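Zu Besuch in der Keramikwerkstatt Plemholm

Eigentlich wollten wir an jenem Februarmorgen nur die Straße nach Denesum hinunterfahren und unterwegs irgendwo Kaffee trinken. Aber dann hing am Ortseingang ein handgemaltes Schild, »Offene Werkstatt, bitte einfach hereinkommen«, und wer mich kennt, der weiß, dass ich an so etwas nicht vorbeikomme (meine Schwester hat nur geseufzt und den Blinker gesetzt). Der Hof liegt hinter einer Reihe kahler Linden, man parkt auf der Wiese, und wenn es geregnet hat, sollte man festes Schuhwerk dabeihaben. Wir hatten keins.

Ankommen und Jacke anbehalten

Empfangen hat uns Priya Whitfield, die den Betrieb vor sechs Jahren übernommen hat und an solchen Tagen selbst durch die Räume führt. Geheizt wird vorn nur wenig, das Holz ist teuer, und so behielten die meisten Gäste ihre Jacken an und wärmten sich die Hände am Tee. Wir waren eine bunte kleine Gruppe: ein älteres Paar aus Plorneck, das für die Enkelin ein Geburtstagsgeschenk suchte, zwei Studentinnen und ein Herr, der bei jedem Stück höflich fragte, ob es in die Spülmaschine dürfe. Es darf fast alles, nur die Stücke mit Goldrand nicht.

An den Drehscheiben

Im hinteren Raum saß Elibariki Kioko an der Scheibe und drehte Schalen, eine nach der anderen, und erzählte dabei so ruhig von seiner Lehrzeit, als liefe der Ton ganz von allein in die Höhe. Mich hat am meisten der Rand beeindruckt. Er zieht ihn zum Schluss mit einem feuchten Stück Leder nach, ganz leicht, und dann wird aus einer etwas groben Kante etwas, das man gern an die Lippen setzt. Wer mochte, durfte es selbst versuchen. Meine Schale wurde ein Aschenbecher, aber ein sehr herzlich gemeinter!

Zwischen Drehen und fertigem Stück vergehen hier ungefähr drei Wochen, das meiste davon ist Trocknen und Warten. Frau Whitfield sagte, die Ungeduldigen erkenne man an den Rissen.

Der Tisch mit dem weißen Geschirr

Danach ging es zum Geschirrtisch, und dort bin ich, ich gebe es zu, viel zu lange hängen geblieben. Auf der blaugrauen Decke mit den feinen gelben Karolinien kommt das Weiß wunderbar zur Geltung. Drei Schüsseln standen ineinander, die oberste groß, glatt und glänzend, darunter schaute bei der zweiten ein schmaler rosaroter Rand hervor. Weiter hinten warteten die Teller, der oberste mit einem kleinen rotbraunen Blumendekor. Ich habe ja zu Hause weiß Gott genug Schüsseln, aber für Kartoffelsalat fehlt mir immer genau die eine.

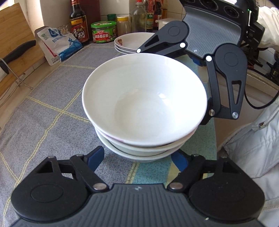 Kaffee, Kuchen und der Heimweg

Zum Abschluss gab es im Café Restrepo gleich nebenan Apfelkuchen vom Blech, und zwar in Stücken, die man sich besser teilt. Der offene Werkstatttag findet zweimal im Jahr statt, im Februar und dann wieder im Herbst, Eintritt kostet es keinen. Für die Drehscheibe sollte man sich früh eintragen, gegen Mittag war die Liste voll. Bezahlen kann man nur bar, und Zeitungspapier zum Einwickeln liegt neben der Kasse bereit.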